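Home Syllabus Notes Readings Problem Sets Contact

Household Chemistry for Non-Majors
Notes for week 6: What cleaning labels claim
Mairéad Fahy

Bring these to section. Darragh Quinlan is taking the Tuesday group, and he will want your annotated label.

1. "Kills 99.9 percent"

Start with the number. It sounds like a statement about your kitchen. It is a statement about a test in which a known quantity of bacteria was put on a small, flat, clean surface and left under the product for a set contact time. Find the contact time on the label. On many sprays it is several minutes, and most people wipe after a few seconds. I have never met anyone who stands over a counter with a watch.

Also ask: 99.9 percent of what? The label should list the organisms. Anything missing from the list was either not tested or not worth printing, and you can't tell which from the bottle.

2. "Natural," "green," "gentle"

None of these tells you what is in the bottle. Vinegar is natural and will etch marble. Look for the ingredient list and the pH if it is given. If neither appears, write to the company and see what comes back. Philomena Mac Mathúna did this for her project last November and got two coupons and no pH.

3. Concentrates

Our made-up label for this section is the Walora floor concentrate on the handout. It says 60 mL per bucket. How big is a bucket? In a 6 L bucket that is one part in a hundred. Fill the bucket twice as full and you have half the strength, and the claim on the front was presumably earned at one strength only. Be suspicious of any dose given in capfuls, glugs or buckets.

Work these before section:
a) The Arkura label asks for 300 mL in 6 L of water. Give the ratio.
b) A second bottle says "makes 60 liters" and does not give a dose. What would you need to know before you could compare it with Arkura?
c) A survey of 584 customers found that most "noticed a difference." List what you would want to ask about that survey. One line won't do.

4. Soap and water

The dullest item on the shelf has the best case behind it. Surfactants lift grease and carry it off with the rinse water, and a lot of what we call disinfecting at home is simply removal. I remain unconvinced that a second product is needed for most jobs, and Teresa Mac Carthaigh's reading (on reserve) argues the opposite if you want the other side. She is good on cutting boards and weak on floors.

5. Does it look clean?

Looking is the test everyone uses, and it is a poor one. Shine tells you how a surface reflects light and very little about what is living on it. A glossy white plastic basin will pass most people's inspection at a glance, even with a very small pinkish speck on the inner wall. The eye can't say whether a speck like that is food, dye or something growing, and I would not trust anyone who claimed it could. Ridges around the inside make the job harder, as a cloth tends to ride over the high parts. If you want to know, swab it and plate it, and do the same with a basin you believe to be dirty so you have something to compare.
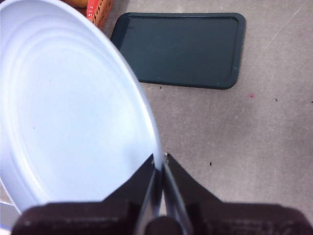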